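Soil pH, second round

The lime went on in June at the rate the lab gave, and I have now retested both beds. The lower one reads as it should. The upper one has barely moved. 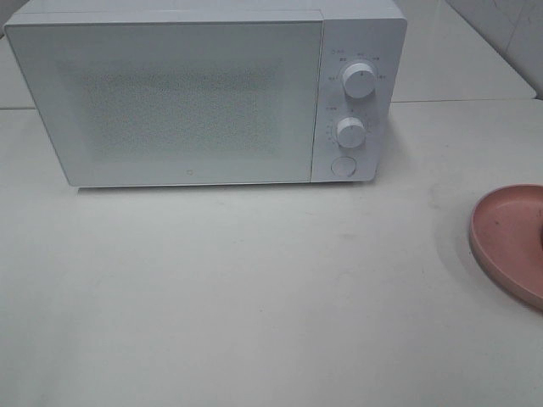

Callum Rennie

I took 2 cores per bed last time, too few for clay. Blair Semple suggests 5, mixed in a bucket and air-dried before sieving. Oven drying alters the potassium result.
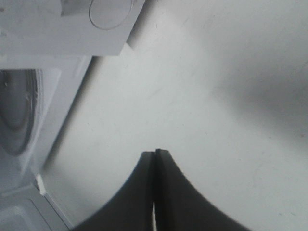
Drying needs a flat, clean surface and a thin layer. A white tabletop with faint scuffs and fine scratches will do, provided no old fertiliser is left on it. Crush the lumps and pick out roots and stones.
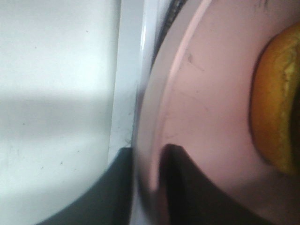 A few dark specks on the white surface

The upper bed gets no more lime until the new result is back. Coarse lime is slow, and I may only be measuring its delay.

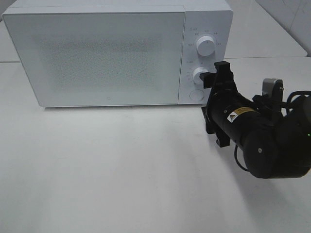
The microwave, with its two round knobs

Samples posted 10/30/26.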